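A cup, a cloth and a short list: Gerasimos Karras on keeping a study table in order

Posted 5/15/20

Gerasimos Karras spent 11 years specifying storage for drafting offices before he turned to household work. His practice, Tindcombe, now deals almost entirely with desks and tables used for study at home. The method he applies is called Plarar, after the spreadsheet template it started in, and its subject is small stationery: what stays on the surface, what goes in a container, and what leaves the room.

Demand has shifted since March. "Before that, I'd be asked about a desk," he said by phone. "Now it's the table everyone eats at, and it has to be cleared for dinner. The storage has to travel."

Sorting on the surface

Karras begins with the items out of their container and lying flat. He wants a cloth under them. A bare tabletop lets round barrels roll, and he finds a woven cloth slows them enough to sort without a tray. Colour is a secondary matter, although he prefers broad plain areas to a dense print.

"A small floral is hopeless. You lose an eraser in it. Teal or grey in wide bands is fine, and a few creases do no harm."

The first pass is by shape. Pens go with pens, parallel, caps pointing the same way. Erasers are set apart. Novelty pieces, such as a green plastic one shaped like a rocket, are treated according to function, and if it marks paper it is laid beside the pens. The second pass is a test on scrap paper, one line per pen, and anything that skips twice is discarded.

"People keep dead pens for years. I don't have a theory on it. I bring the scrap paper."

Clear barrels make this stage quicker in his view, as the ink level can be read without opening anything. He is less keen on them for children under eight, who in his experience choose by clip colour regardless. 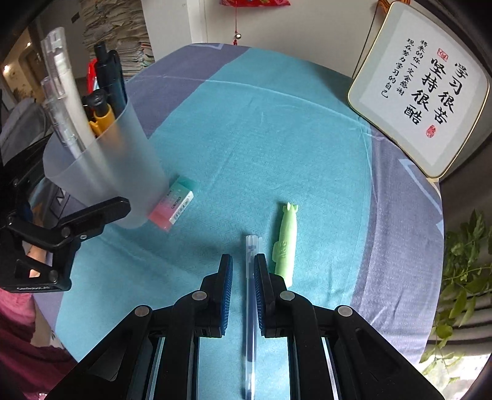 The upright container

For holding, Karras recommends a single open cup, translucent if possible, and light enough to lift with one hand. He has tried divided organizers, including a prototype made for him by Brivura, a small moulding shop, and went back to the cup.

"The dividers were well made. They also collected paper clips and pencil dust, and the clients stopped using two of the four sections inside a fortnight."

His fill rule is simple. Every item should be removable without dragging a second one out with it. Tall items, usually the mechanical pencil, are left to stand above the rest, and black pens are grouped toward the middle. Highlighters are optional in the cup. He accepts one or two lying on the cloth beside it during a work session, along with whichever pen is in use — provided they go back when the table is cleared.

The surroundings get less attention than clients expect. Books belong on a shelf or in a stack against the wall, and Karras does not object to the stack. Medals and ornaments can hang on cabinet doors, where they take up no working surface. He also leaves mottoes alone. One he has seen on a study table, a framed piece of Chinese calligraphy, reads "学习很苦 坚持很酷", which he had translated as "studying is bitter, persisting is cool."

"It's upright, it has a small footprint and somebody wanted to read it. That passes."

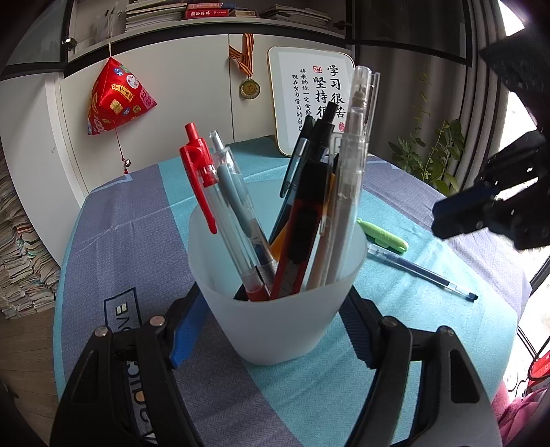 Maintenance

Karras asks for one full sort per school term and a two-minute reset each evening. The Lau notebook, a ruled log he supplies to clients, has a column for pens discarded and another for pens bought. Across all logs returned to date he has recorded 2691 discards against almost 3000 purchases, a ratio he describes as poor.

"The cup is a limit. If a new pen won't go in, you have one too many. Most households buy a second cup."

He has no plans to sell a cup of his own. The next revision of Plarar will cover coloured pencils, which he has so far left out on account of the sharpenings.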